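4.2 Transfer of breakfall training to unplanned falls
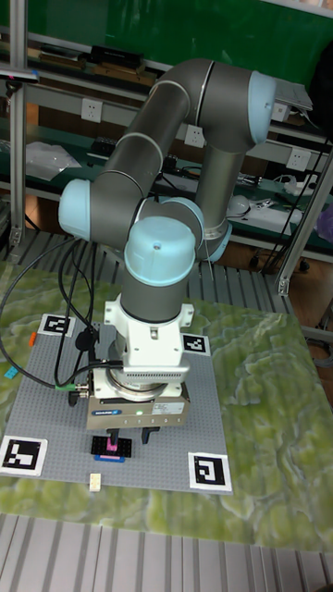
Figure 3. Collaborative arm with a parallel gripper above a small black plate on a studded baseplate.

The second question was whether breakfall skill practised on mats carries over to falls the student has not chosen. Instructors at the Prerndale and Ghanem clubs teach the backward breakfall in the first month, and both programs treat it as a self-defence skill in its own right. Earlier work by Grube and Olvera measured only falls announced by the instructor, which leaves the question open.

Participants were adult judo and jujutsu students who had trained for between one and 24 months. Each completed a block of announced backward falls and, in a later session, a block in which a partner broke their balance at an unannounced point during a grip-fighting drill. Head position was scored from video by two raters who did not know the student's training history. A fall was scored as protected when the chin stayed tucked until the shoulders had reached the mat. Disagreements went to a third rater. After exclusions for stumbles that did not end in a fall, 632 unannounced falls were available for analysis.

Students in their first weeks of training protected the head in most announced falls but much less reliably in unannounced ones. The gap narrowed with mat time and was small among the longest-serving students. Age and body mass made little difference once training time was entered in the model. Previous experience in a striking art made none that we could detect.

Arm placement followed a different pattern. Even experienced students tended to reach back with an open hand when the fall was unannounced, a habit associated with wrist injury. McKinnon and Akinola reported the same tendency in recreational skaters and suggested that it responds slowly to verbal coaching. Our data are consistent with that view. Students whose instructors used partner-initiated falls in ordinary classes reached back less often than those who drilled only from a squat or a standing count, although the clubs also differed in class size and we could not separate the two effects.

All falls took place on sprung flooring covered with judo mats, with both people barefoot and warmed up. We did not test falls in street shoes, on concrete or while carrying a bag, and the results should not be read as applying to those conditions.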